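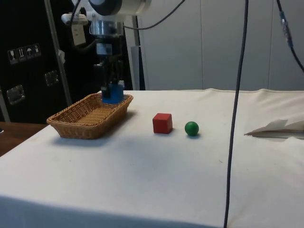

Ticket: planner stalls after grasp, place step times out
Opened by: Hauwa Akpan
Assigned: Chalerm Kamolrat
Component: Zaler planner / Pluvuson perception
Priority: high

Since the March update of Zaler the place step hangs. Pick is fine, lift is fine, then "no valid goal" until the timeout at 300 ticks. Restarted the stack 3 times, same thing. Rolled back the gripper driver – no change. Log attached. Old config from Ogundipe was still on the machine, moved it out of the way, no diffrence.

Chalerm: which object? And is the basket pose in the log or is it blank?

Hauwa: blue one mostly. Pose is there but it's old. Timestamp never moves after the pick starts.

Chalerm: ok so tracker drops the basket as soon as the arm is over it, planner keeps the last pose, then rejects it as stale. Max age got changed to 100 ms in the update. Was 5 s before. Can you get me a wrist view with the ball too, want to see how much gets blocked close up.
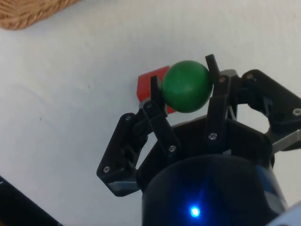
Wrist camera

Ball hides most of the red block from here, one finger covers more of it. Pluvuson then merges the two into one blob on some ticks and the object list goes short. Separate bug imo, but same log so leaving it here.

Omolara Okafor: pls split it. Planner one first.

Workaround, tested on Hauwa's branch:
- freeze basket pose when grasp is confirmed
- set pose_max_age back to 5 s
- clear the freeze after release, not before

Order matters on the last one. Cleared it too early the first time and got the same timeout agian.
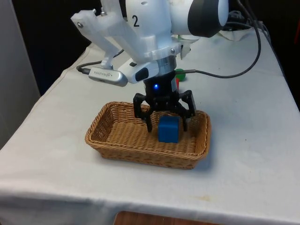

Reran with the freeze on, blue cube only. No timeouts in the planner log. Still seeing one warning at release, "target inside keepout" – harmless I think, the keepout box is padded too much for the rim. Will trim the padding in a seperate commit.

Omolara: fine to merge. Blob issue goes to Adebayo, new ticket, link it here.

Status: fix in review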